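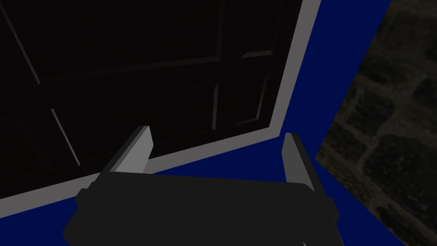 Dark panelled door, light grey frame (render).

1/ Thread on the trainer aircraft contract, as I've had a few messages asking what was announced on 3rd May and what wasn't. I used to work in military aircraft support. I have no stake in either bidder.

2/ The contract went to Gruver. It covers a mid-life upgrade of the turboprop trainer fleet: new cockpit displays, a new mission computer, replacement wiring in the forward fuselage and a ground-based training system to go with it.

3/ It does not cover new engines. A lot of the early coverage got this wrong. The engine work was split off last year and will be let separately. Kurnulis has said it will bid for that. I don't know who else will.

4/ Fleet size is 80 aircraft. Of those, 71 will be upgraded. The other nine are high on fatigue life and will be used for spares, then scrapped.

5/ The airframes were built for a set number of flying hours and the upgrade comes with a structural inspection. Any aircraft that passes gets cleared for another 4,000 hours. At the current rate of use that is a long time, but training fleets tend to get worked harder when the front line is short of pilots.

6/ Zoltden is the main subcontractor and supplies the displays. It already makes the ones in the transport fleet, so there is some overlap in test equipment and spares. Clifford Fraser, Gruver's programme director, mentioned this twice on the press call.

7/ First 4 aircraft go in as trial installations. They fly with the test squadron before the rest of the fleet is touched. If the software slips, this is where it will show up.

8/ On software: the mission computer can simulate radar and weapons for the student in the back seat. No real radar is fitted. Shuzhen Lü wrote a good paper on how this sort of embedded training works and where it falls short, mostly in how the simulated targets behave.

9/ Yuxi Tan asked whether the instructors' station changes. Yes. It moves from a repeater screen to a full set of displays, and the instructor can fail systems in flight from a menu.

10/ Shiyu Bai asked about jobs. The installation work stays at the existing depot. Gruver gave no figure for new posts and I'm not going to guess at one.

11/ Still not published: the contract value by year, the support arrangements after delivery, and what happens to the old simulators. The budget papers in June should have the first of those.

12/ Correction to 6: Zoltden supplies the displays and the wiring looms. The mission computer is Gruver's own.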